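Ticket: Tracking drops out on big dark items (bed tidying demos)
Project: Sturkar / hand gripper recording
Status: Open, workaround in place
Opened by: Gerardo Sanna
Hardware: Wultik hand gripper, blue finger pads, wide-angle camera
Software: Marino sync and replay

Hi all, me again! I've been recording the bed tidying task for Sturkar and I keep losing episodes at the upload check, so I'm putting everything in one ticket instead of spreading it over six chat threads like last time.

Short version: I've done 184 episodes of this task so far and Marino has rejected 66 of them with "pose track lost." The kitchen task I did in June had hardly any of these. Same gripper, same tablet, same me. The only thing I can think of that changed is what I'm picking up.

The task is simple enough. You start with a messy bed, you grab whatever's biggest, you fold it or drag it over to the far side, you open the fingers, you back off, you go again. The trouble starts when I go in for one of the big dark pieces. They fill up the camera's view, and I'm guessing the tracker has nothing left to hang on to.

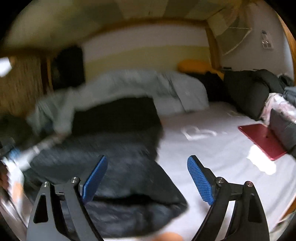
Photo: G. Sanna, Sturkar bed task, gripper camera

Look how much of the bed the dark blanket takes up, and how smeared it is too. Fingers wide open, nothing in them yet, and the middle and left of the bed are basically one dark blur. The stuff on the right holds up a lot better (I can make out the red case just fine, and the plain wall over there). So I have two suspects: not enough texture, or me going too fast. Probably both, knowing me.

What I've tried so far:

Wiped the lens with the little cloth from the kit. No change.

Reran the calibration board, twice. It passes both times. The second run was a hair better than the first but I don't think it means anything.

Checked the finger opening readings in Marino, in case the rejects were really a gripper problem with the wrong label on it. The width graph looks nice and smooth all the way through, open, closed, open, even in the rejected episodes. So it knows what the fingers are doing. It just doesn't know where they are, which I find kind of funny at 11 p.m. and a lot less funny in the morning.

Swapped the battery. I know, I know. It was on the checklist.

Turned on the second lamp. This helped a little! But it also put a hot spot on the sheet, so I bounced it off the wall instead and that's where it's staying.

Then I went through the logs by hand. Every reject I opened has the track going bad on the approach or in the first part of the drag, never on the release. Once it's gone it mostly doesn't come back, and in replay the gripper sails off through the ceiling. Episode 16 is a good one to pull up if you want to see that happen. It's a spectacular exit.

Update, same day, after lunch

Brastis support wrote back and asked three things: do I pause at the start, do I keep some wall in view, and how fast am I moving. Answers: not really, no idea, and fast.

So I did a slow batch. I hold still at the start until the tablet beeps, then come in from the foot of the bed with the camera tipped up a bit so the wall and the head end stay in the picture. I also stopped going straight down on top of things, which is my natural move because that's how I'd do it with my hand. It feels weird for the first few and then you forget about it.

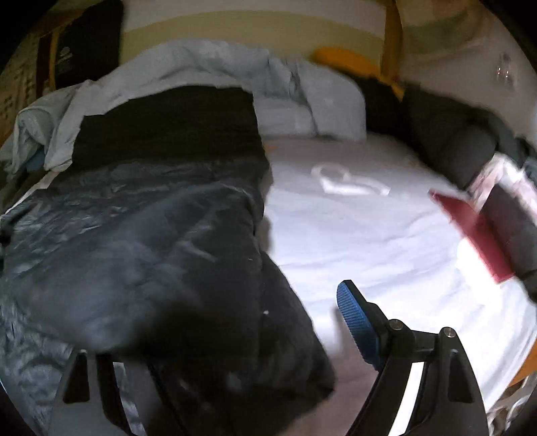 Gripper view, low over the sleeping bag with the wall still showing.

I'd call this a view with plenty in it. The sleeping bag is big and dark and right there between the fingers, but there's also the green stripe on the wall, the yellow strap going up, the mustard pillow, and even that tiny clear hook. Lots of edges! If the tracker can't find itself with all that, I'd like a word with the tracker.

The slow batch isn't through the upload check yet. The queue is crawling and I only have the tablet's own quality bar to go by, and I don't trust that bar as far as I can throw it. It was green on plenty of the ones that got rejected.

Questions for whoever picks this up:

Can somebody rerun the rejects with the longer recovery window? If even half come back I don't have to redo them, and my wrist would be grateful. The target for this task is 305 accepted and I'd love to get there before the end of July.

Is there a speed limit written down anywhere? The guide says "move naturally," and my natural is apparently too quick. A number would help, or a beep when I go over it.

Does it matter for training if my approach is now always from the foot of the bed? I can mix in some side approaches, but those are the ones that lose track the most, so I'd want to know they're worth it before I burn an afternoon on them.

Please don't delete the rejects in the meantime. I've left them in the same folder with the original names, and the slow batch has "slow" on the end. Lamp stays bounced off the wall, calibration stays as is, and I'll post the upload results on this ticket when the queue lets me through.

Gerardo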